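New House Rules for Hand-Held Gripper Recording Start in October
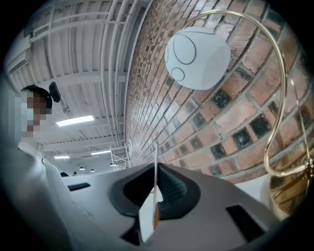
Rasari has put out the second version of its house rules for recording with hand-held grippers. The rules apply at all sites from the first shift in October, including the shared floor at Brurnby. If you have been working from the laminated sheet by the sign-in desk, please stop using it. A new one will be there before the change.

The old sheet was written when we had one site and a handful of tasks. Over the spring and summer we went back through 3,913 recordings and marked every one that could not be used. There were 1,079 of those. The largest group, 23 percent, had the same fault: the person recording moved off before the grip had settled, so the first part of the recording is no good for training an arm. Most of the others came down to worn pads, a dirty lens or a task label that did not match the task.

The main changes are as follows.

Pads. Check both foam pads before each session. Press them together with nothing between them and look at the line where they meet. If one side has gone flat or the ribbing has worn smooth, change the pair. Do not change one pad and leave the other. Write the change in the tool log with the tool number.

Thin objects. Cards, envelopes, rulers and similar items are to be held at the middle of the pads and kept still for two full seconds before any movement. Close the grip only as far as it takes to hold the object. A card that bows is being squeezed too hard, and the recording should be marked as a retry.

Faces. The camera on the tool is a wide one and takes in much more of the room than people expect, including whoever is holding it. Blurring is done before a file leaves the site, and that has not changed. What has changed is that everyone who may be in view has to sign the consent form, including visitors and people who are only passing through. Under the old rule only the person recording signed.

Papers and screens. Turn off or cover any screen that is not part of the task. Mail, badges and prescriptions are to be put away. Blank cards and the printed task cards from the kit are fine.

Lighting. Use the room as it is normally lit. Lamps may be on or off, but do not switch them partway through a recording. Shiny fittings may stay where they are. We had several questions on this one, and the answer from the Kovalchuk review group was that homes and offices have shiny things in them and the data should too.

Breaks. No one is to record for more than 40 minutes without a break of at least ten. This was advice before and is now a rule. Wrist complaints should go to the shift lead the same day.

Labels. Pick the task label before you start. If you end up doing something else, drop the recording and start a new one under the right label.

The Asis upload tool will be updated at the same time. It will ask for the tool number and the date of the last pad change, and it will not accept a batch without them. Batches recorded under the old rules can still be uploaded through the end of the month.

Comments

padchanger: Does the two second hold apply to soft things too, like cloth? The sheet only says thin objects.

Floor desk: Cloth is under the soft goods page and stays at one second for now.

mt_brurnby: Glad the break rule is a rule. Can we get a timer on the tool so we don't have to watch the clock?

Lefty22: Where do we get spare pads on the late shift? The cabinet was locked at 7 p.m. twice last month.

Recent items

Asis upload tool: changes to batch names
How to clean a wide lens without scratching it
Brurnby shared floor: booking hours for the fall
Kovalchuk review group: notes on consent forms
Tool log pages are now double-sided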